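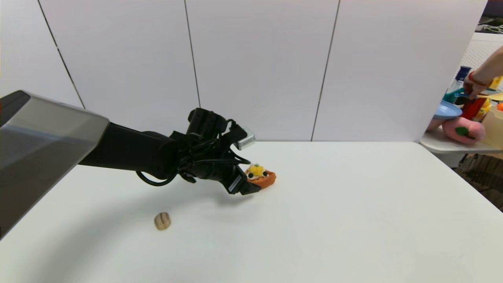
How long do you have to save before you can quit paying rent on a storage unit? In my case it took one weekend and a borrowed truck, and I could have done it years earlier.

I rented the unit in March when I moved from a house to an apartment in Mustton. The plan was to keep it for 90 days. I had a couch that didn't fit, my grandmother's dining chairs, and a lot of boxes I hadn't opened since the move before that one. The rent was $40 a month to start. It went up twice, by small amounts, and I paid it automatically and didn't think about it.

It is October 2020 now and the March I'm talking about was a few years back. I finally sat down with my bank statements because I was looking for something else, a refund from Wevinik that never showed up. (It still hasn't.) The storage charge was on every page. In the last 12 months alone I had paid $596. I could have bought a better couch than the one I was storing.

So I went over and opened the door. The couch smelled like a basement. The chairs were fine. The boxes were mostly paper, kitchen things I had since replaced, and winter clothes in a size I don't wear.

I sorted everything on the concrete outside the unit. I made a pile to keep, a pile to give away and a pile for the dump. I had expected to need a fourth pile for things I couldn't decide on, and I did, but I made a rule that it had to fit in one box. When the box was full I had to take something out to put something in. 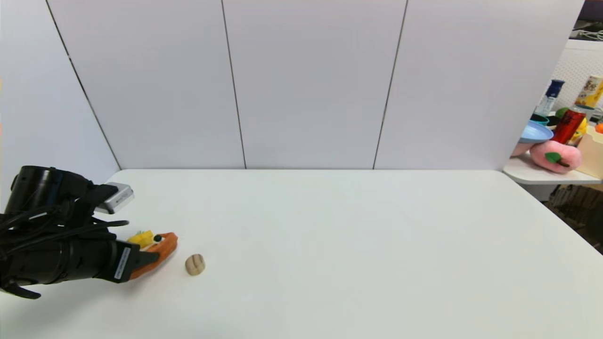
The paper was the slowest part. I had tax records going back 15 years, and manuals for appliances that stayed with the old house. I kept the recent returns and anything to do with buying or selling property. The rest went to the shredding counter at the Husar office supply store, where they charge by the pound. Bring cash if you go, the card reader was down and I had to drive to the bank.

The thrift store took the chairs' old cushions but not the couch. The dump took the couch for a flat fee. I kept the chairs. Two of them are at my kitchen table and the other two are in the bedroom with clothes on them, so I can't claim I solved everything.

Canceling the unit was more work than I expected. The company, Stelari Storage, wanted notice in writing, and the lock had to be off and the floor swept before they would close the account. I took photos of the empty unit from the doorway and emailed them the same afternoon. They charged me for one more month anyway. I called, read them the date on my email, and they took the charge off.

If you have a unit, look up what you paid in the last year and then go look at what's in it. Do it in that order. I'm going through the hall closet next, and after that I need to call Wevinik again about the refund.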